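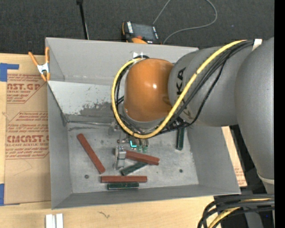

Apolinar Lozano reckons you should never paint blocks at all, just oil them and let the kids wreck them. Fair enough, but mine are already painted and I'm not starting over!

So, my question. I've got a big mixed lot of plain rectangular wooden blocks, some a reddish brown and some dark green, that I look after for our toy library in Pladitz. They go out in May and come back whenever people remember. At the moment they live in a deep tub and everything gets tipped on the floor every single time, and then the greens chip on the corners and somebody (me) spends the evening on the carpet. I'm thinking of moving them to something shallow with sloping sides so little hands can fish out what they want. Metal or wood? And do I need to line it? I'd also love to know how people touch up chipped corners without the patch looking like a bandaid.

Asked by Azucena Magaña, 13 December 2022

2 answers

Higinio Valdovinos
Shallow, definitely. We went from a deep tub to a low tray at home and the tipping pretty much stopped, I suppose there's no fun in it when you can already see the bottom. Sloping sides are good too, the blocks slide back to the middle by themselves and you don't get them wedged in a corner.

Metal is fine but it's LOUD. Ours is metal and the first morning I thought the shelf had come down. I cut a bit of thin felt for the floor of it and that took the edge off. Don't glue the felt — you'll want to pull it out and shake it over the bin, the amount of crumbs is unbelievable. Check the rim with your thumb as well, and if it's sharp at all run some split tubing around it. Spring clamps from the hardware store will hold the tubing while it sets, and a flattened cardboard box underneath saves your table from scratches.

For the chips, sand the whole corner back with 200 grit, all three faces, then two thin coats. If you only dab the chip you'll always see the dab. Leave them a good couple of days between coats even if the tin says two hours. Green seems to stay tacky longer than the red, no idea why, maybe it's just my paint.

One more thing, use a colour you can buy again. I had mine mixed specially, lost the lid with the code on it, and now I've got two greens. The kids have decided the darker ones are "wet grass" so it worked out okay.

Ezequiel Huerta
just use a drawer. old dresser drawer from the side of the road, free, already the right height. never bothered fixing chips

Comment from Azucena Magaña
Thanks both. Felt is a great idea, I hadn't even thought about the noise! Higinio, did you go with ordinary craft felt or the thicker stuff they sell for chair legs?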